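Re: [lahlou-list] The Dukholm tape, again
18 Nov 2022

> Does anyone have the second side of the Dukholm cassette? Mine
> stops dead after the accordion one. I was told there were two
> more songs and a hidden track, and that the hidden track is the
> good one. Will trade.

I have it, and I'm sorry to report that the hidden track is a man looking for his car keys. It runs seven minutes. He finds them at the end, which is more than most of their songs manage by way of resolution.

The two songs before it are real, though. One is "Wirum," named for the town where they were asked to leave a roller rink, and it has the only bass line they ever wrote on purpose. The other is a cover of a jingle for a mattress store in Stastmont, played at half speed with the phone number left in. I still know the number. I couldn't tell you my sister's.
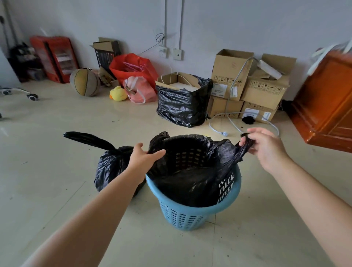

As for which pressing you have, look at the spine. If the band's name is spelled right, it's the second run, and the second run was dubbed from somebody's car copy, so side two tends to fade out wherever that person got home. First-run tapes have the typo and the full side. The discography that used to be on the Lahlou site claims 2,343 copies were made. I saw them play to a room I could have driven home in one van, so I'd like to know who was buying.

No trade needed. I'll run off a copy once I get the deck working again (the left channel comes and goes, which in this case could be the mix). Send your address off-list. The last time somebody posted theirs here, they got mailed a kazoo every month until May.

> Also, is the singer on side one the same guy as on the single?

Same guy, different cold.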